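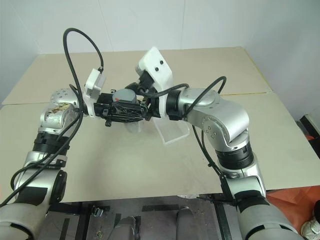 I gave up the car in November and have been getting to work on the bus from Brestholm to Ondovham. It takes longer - 100 minutes a day, there and back - but I mind it less than I thought I would.

The first week was poor. I got on the wrong number 5 and ended up at Pernura, where the next one back was an hour off. Since then I have kept a paper timetable in my coat, as the app still shows the old stops.

I read on the way in and sleep on the way home. Ibrahim Onyeka gets on four stops after me and lent me a long novel about a lighthouse, which I am halfway through and not sure about.

Money is the other thing. Insurance, fuel and parking came to 2,137 pounds last year, and the bus pass is well under half of that. The seats are hard and the heating is either off or full on. I'll keep going until the pass runs out and then see.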